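Kitchen > Storage > Reviews > Steda Dry Store containers

Steda Dry Store containers, set of 8: the lid is the whole story

I should say first that I come to this with a grudge. For most of my adult life flour has lived in the bag it came in, folded over and held with a clothespin, and this worked well enough until the moths. I will not describe the moths. Anyone who has had them knows, and anyone who hasn't should go on enjoying toast.

After the moths I threw out everything that wasn't in a can and went looking for containers. I have now owned three brands. The Prerora ones had a push-button seal that popped up by itself in the small hours with a noise like someone setting down a suitcase. The Grimley ones were glass, handsome, and so heavy that making a cup of oatmeal counted as exercise. I broke one against the faucet and gave the others to my sister, who has stronger wrists and a gentler faucet.

Which brings me to Steda. The set is 8 clear plastic containers with clip-down lids, and I paid $72 for it in April. That is a lot of money for somewhere to put lentils.

The lids

Four clips, one per side, and a soft gasket that runs in a groove under the edge. The clips close with a proper snap. I filled the biggest one with water, shut it, and held it upside down over the sink for as long as my arms allowed, and my socks stayed dry. After 28 trips through the top rack of the dishwasher the clips still snap and the plastic hasn't gone cloudy, though the gasket has picked up a faint smell of cumin that I expect it will carry to its grave.

My one real complaint is the gasket groove. Flour gets in there. Flour in a groove plus a damp sponge makes paste, and paste left alone makes something you could hang wallpaper with. The instructions tell you to remove the gasket "regularly" and clean beneath it. They don't say with what. I use a toothpick and bad language.

The sizes

There are supposed to be three sizes, and Steda calls them Small, Family, and Pantry. The Pantry holds a five-pound bag of flour with room left for a scoop. The Small is good for baking soda, nuts, and the kind of rice you bought once for a recipe. The Family is the problem child. It is just slightly too small for a standard bag of sugar, so that every time I shop I end up with a full container and a sad inch of sugar in a paper bag, held with a clothespin. I had hoped we were done with the clothespin.

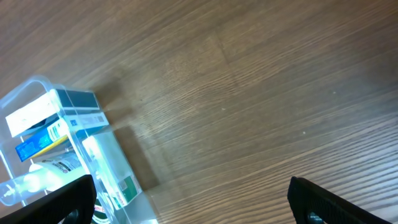
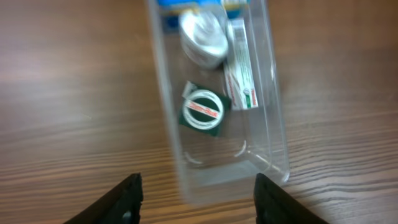

Photos: Séverine Hervieu. Clear plastic containers on a wood surface.

Stacking

The box says they stack, and they do, up to a point. Two of the big ones sit happily on top of each other. Put a third on and the tower develops opinions. The feet on the bottom fit into a shallow dip in the lid, and I mean shallow. A good slam of the cupboard door is enough to shift things. My neighbor Trevor Cropper, who bought the same set on my advice and has brought it up several times since, lost a full load of black beans behind his refrigerator this way. He is still finding them.

They do fit side by side with hardly any wasted room, and this matters more to me than height. My pantry shelf used to hold five bags, two boxes, and an avalanche. It now holds all 8 containers and a jar of honey.

Labels

You get a sheet of stick-on labels, preprinted. There is one for QUINOA and one for CHIA and none for plain old sugar. I peeled off the quinoa one and wrote on the back of it. It fell off in the wash. Masking tape and a marker have lasted longer and cost me nothing.

Would I buy them again

Yes, grudgingly. If you only have a little to spend, Mac Suibhne makes a cheaper set with the same sort of clip, and I used one at a rental cottage for a week with no trouble, though the plastic felt thin and one lid needed leaning on. If you bake much, get the Steda set and add 2 extra Pantry size, which are sold singly. Skip the extra Family ones unless you can find a smaller bag of sugar.

Replacement gaskets can be ordered. I've ordered one for the cumin. No moths so far.

Questions or corrections? Contact us | © Cupboard Notes. All rights reserved. | Back to top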